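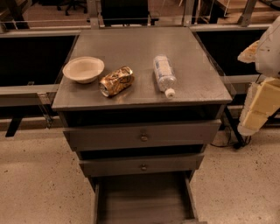
Setting up a cabinet top for the Wallow tidying arm

By Rutilio Ponce
October 24, 2026

We use cookies to remember your settings. Accept all | Manage

The Wallow is a hired tidying arm with a two-finger gripper. It clears small items from a worktop or bedside cabinet into a drawer or bin. The kit costs £2,691 to buy or £356 for a trial that includes delivery, fitting and one return visit. The trial is the sensible choice for most homes. The notes that follow come from using it on a metal cabinet with three drawers, and most apply to a kitchen unit as well.

Open the drawer first. The arm can pull a drawer by its knob, but small round knobs are slow work for it and it will sometimes stop and ask for help. Pull the bottom drawer out by hand before you start the job and push the ones above it fully shut. A drawer left slightly out makes a ledge, and light items dropped short will land on it.

Leave gaps. The fingers need clear space on both sides of an item. Two things lying nearly against each other, such as a paper bowl and a drinks can, are the most common cause of a failed pick on our settings. A finger's width of bare surface is enough.

Cans. A crushed can is easier than a full one to lift but harder to hold, as the dents give the fingers no flat faces. Set the grip to Low and have the can lying on its side. Rinse it first.

Bottles. Lay an empty bottle with its neck towards the front edge and the cap on. Clear plastic on a shiny grey top is hard for the camera to pick out, so keep the label on until the bottle has been moved. Wallow's handbook says the same.

Bowls. Shallow disposable bowls are lifted by the rim. The standard finger tips bend a thin rim. The soft tips from Huerta (£11 a pair) are a better fit and wipe clean with washing-up liquid. 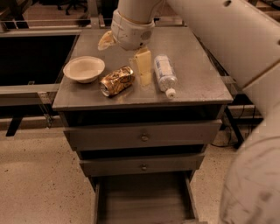 Gripper pointing down between the bowl and the yellow block, with the bottom drawer open.

Sponges and foam. Stand these on end. A flat sponge gives the fingers very little to close on, and they scrape the surface trying.

Light. Turn off any lamp that throws a bright patch on the top. Smudges matter less than glare, but a wipe with a barely damp cloth does no harm. Do not use polish.

Cables. Keep the floor on the arm's side clear, and tie up any loop that hangs behind the cabinet. The Plorkent clips in the box are too small for mains lead - use hook-and-loop tape.

Noise and speed. Allow 40 seconds per item at the default speed. Fast mode is noisier and dropped more in my use, mostly bottles.

Compared with the Sarkov arm I tried in April, the Wallow is slower and its app is plainer. It does hold soft items better, and the sleeve on the arm can be taken off for washing. Check the sleeve seam monthly and stop using the arm if the padding has worked loose near a joint.

Spare sleeves are sold in one size only. Order with the kit if you want one, as they are posted separately.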